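Planning a first two-finger arm for tray and bin work: what should I budget for besides the arm?

Asked by packbench_mo, Wed 3 June
Tags: grippers, simulation, small shop, budget

We're a small kitting shop and I finally got the okay to price out a robot arm for one bench. I'm so excited about this I've been drawing it on napkins. The job is moving small parts out of shallow plastic trays and into boxier containers, all on one flat table. The parts are mostly rubber feet and plastic caps. One person does it now, and that person would much rather be doing something else (it's me).

I have a quote from Trismont for a tabletop arm and another from a reseller for a Liltico. Both quotes are for the arm and controller only. The gripper is a separate line and there's a big spread between the cheap one and the nice one. The cheap one is $1,096 and opens 31 mm less than the nice one. I don't know if that matters to me.

Before I spend anything I built the bench in a simulator, which was way more fun than I expected! I put the containers off to the right because that's where the shelf is in our room, and I've been looking at it from the hand's point of view to see what it would be working with.

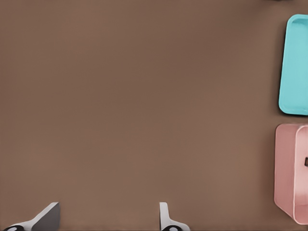 Wrist view in the sim, gripper open, teal tray and pink container over on the right.

Two things I'd love help with:

Is it worth paying for the wider gripper if the parts themselves are tiny?

What did you forget to budget for the first time? I've got the arm, the gripper, a mounting plate and a spare set of fingertips. Then I ran out of ideas, which makes me nervous.

Share | 4 comments

ANSWER 1 (accepted) by Gudrun Söderlund
23 votes

Oh, this is a great first project, and good on you for modeling it before buying. We skipped that and drilled the mounting holes twice.

On the gripper: size it for the biggest thing you'll ever want it to hold, and then think about the approach as well. Picking a cap from a shallow tray is easy on opening width, but the fingers have to fit down inside the tray beside the part, and when they open to let go they need room there too. A wide gripper near a tray wall is a nuisance. So for caps I'd take the cheap one happily. If you think you'll ever ask the arm to grab a container and slide it over, that changes things. Measure whatever it would grip (a rim, a side wall, a handle) and see if that fits with a bit to spare.

Look at your layout again too. In that view both containers run off the right side of the picture, and there's a lot of bare table to the left. If you're planning to use a wrist camera to find parts, you'll want a pose where the whole tray is in view. Try moving the tray toward the middle in the sim, or adding a "look" position over on the right. It's free to try now! Later it's an afternoon with a wrench.

Stuff I'd add to your list:

A decent stop button within reach of whoever is at the bench, plus whatever guarding your risk assessment calls for. Get the assessment done early, it can change the whole layout.
Cable management for the wrist. We used a Lindqvist sleeve kit.
Locating corners or a simple fixture for each container so they go back to the same spot.
A lamp. Cameras hate our winter afternoons.
Shipping, if the arm is coming on a pallet.
Your own hours. I logged 167 of them between unboxing and the first full shift it ran without me standing there. I loved nearly all of it but my boss wanted to know where I'd been since April.

Comments on this answer (2)
packbench_mo: 167 hours!! OK, that goes on the sheet. And I moved the tray over in the sim last night, the whole thing shows now.
Gudrun Söderlund: Yay! Save both layouts so you can compare reach.

ANSWER 2 by Torbjørn Wallin
9 votes

Agree with most of the above. I'd push back a little on the cheap gripper. Ask both sellers for the price and lead time on replacement fingertips, and ask if you can bolt on your own. We run a Workell at our place and the pads wear faster than I'd have guessed on rubber parts, they get shiny and then things slip. If the cheap one only takes factory tips and the nice one has a plain bolt pattern, you could make up the difference in the first year just printing your own.

Also watch out for how well-behaved the sim is. Soft even light, a table with nothing on it but your containers, no glare off the plastic. Put some clutter and a nasty overhead light in there and run it again before you settle on a camera. It's a good way to spend a rainy Saturday.

And ask for a demo with your own parts. Mail them a bag of caps. Ours sent back a video and it settled the whole argument.

Share | 1 comment

ANSWER 3 by dale_k
2 votes

get the bigger gripper you will always want it later. also buy the extended warranty if its offered on the controller, not the arm

Related questions
Vacuum cup or two fingers for smooth caps?
How thick should a mounting plate be for a tabletop arm
Leasing a used arm, anyone done it?
Best way to stop trays sliding on a laminate bench
Wrist camera or fixed camera for bin picking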